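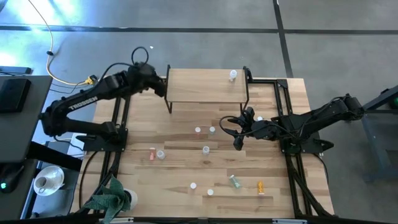

Zwischenstand Wertermittlung Gebrauchtwaren, Projekt Flovance – Stand April

Kurz vorab: wir sind im Plan, bis auf die Preisdaten aus Griltholm. Dazu unten mehr.

Erledigt seit dem letzten Bericht
303 Gegenstände aufgenommen, davon 194 mit zwei unabhängigen Schätzungen. Rest hat bislang nur eine, zweite Runde läuft. Abweichungen zwischen den Schätzern teils erheblich, vor allem bei Hausrat und allem mit Erinnerungswert. Bei Werkzeug liegen die Zahlen eng beieinander, war zu erwarten.

Befragung der Verkäufer: Fragebogen gekürzt auf neun Fragen. Rücklauf seitdem besser. Frage nach dem »gerechten Preis« bleibt drin, obwohl viele da nur einen Strich machen. Auch das werten wir aus. 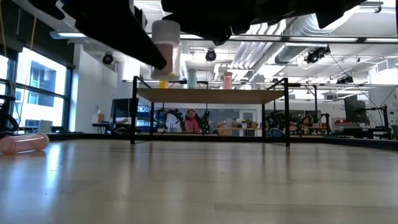

Weißer Behälter mit blassrosa unterem Teil, links auf der Holzfläche eine rosa Tube.

Offen
Griltholm liefert die Verkaufspreise nur quartalsweise und ohne Zustandsangabe. Für uns so kaum brauchbar. Costel Pană verhandelt nach, Antwort steht aus. Falls das nichts wird, nehmen wir ersatzweise die Listen von Jitaru – kleiner, aber sauber geführt.

Abgleich mit dem Flanard-Index noch nicht angefangen. Braucht sieben Arbeitstage am Stück, die hatten wir bisher nicht. Ist jetzt fest eingeplant, direkt nach der zweiten Schätzrunde.

Mittel
Sachkosten unter Ansatz, Honorare der Schätzer leicht drüber. Bitten um Umschichtung zwischen den beiden Posten, Gesamtsumme bleibt gleich. Formloser Antrag liegt bei, eine kurze Bestätigung per Mail würde uns reichen.

Nächster Bericht nach Abschlus der zweiten Runde, dann auch mit Tabellen. Rückfragen bitte an Costel Pană, vormittags am besten ereichbar.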